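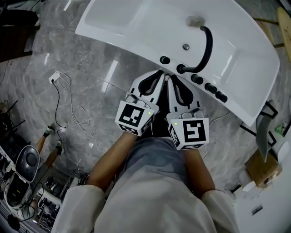 Rivport, 5 January 2025

Dear friends at the Anozie fund,

Thank you again for your patience over the holidays, and for the kind note that came with the second payment. We promised you a report at the halfway point of the Fesby project, and we have more to tell than we can comfortably fit, so please forgive us if we wander a little.

You will remember that the whole idea of Fesby is to let people show a robot a household job with their own hands. The person holds a pair of grippers, does the job the way they would at home, and the recordings become the lessons. For this half of the grant we chose the bathroom, and the tub in particular, with its faucet, its knobs and the little drain button. We picked it after a good deal of back and forth (the kitchen had its supporters!) and we are glad we did, although it has been slower going than we told you in June.

The slow part is the rim. A knob is small and round, and a person's two hands come at it very close together, so the finger pads end up side by side with hardly any room between them. People manage this without thinking when they use their bare fingers. With a gripper in each hand they have to learn it over again, and the first tries of every new demonstrator are mostly good for practice. We now give each person a full 40 minutes to get comfortable before we keep anything, and we feel that time has been well spent. The marker cubes on the grippers also have to stay in view while the hands are working, and we ask people to turn their wrists out a little more than feels natural.

As for numbers, we set ourselves a goal of 1000 usable demonstrations by the end of the grant. We are behind where we hoped to be by now, and we would sooner say so plainly than bury it in a table. The sessions themselves are going well, and 36 people have been through the training so far, which is a bigger group than we dared to plan for.
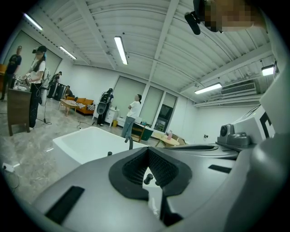

Our Femell sessions, as we call the days when several demonstrators work side by side, are the change we are happiest with. Before, we brought people in one at a time and the room sat quiet for long stretches. Now one person can be standing at a stand with a device in her hands while others wear their backpack rigs across the room, and there is a sofa for anyone who wants to sit down. It does mean more cables on the floor than we would like, and we have set aside part of the equipment money for floor covers and longer leads. We hope that is all right with you; it comes to less than the amount we saved on shipping.

For the next 6 months we would like to stay with the tub until the knobs are solid, and then move on to the faucet handle, which asks for a longer and gentler pull. We would also be grateful for a conversation about moving the final date back a little, whenever it suits you.

With warm thanks from all of us,
The Fesby team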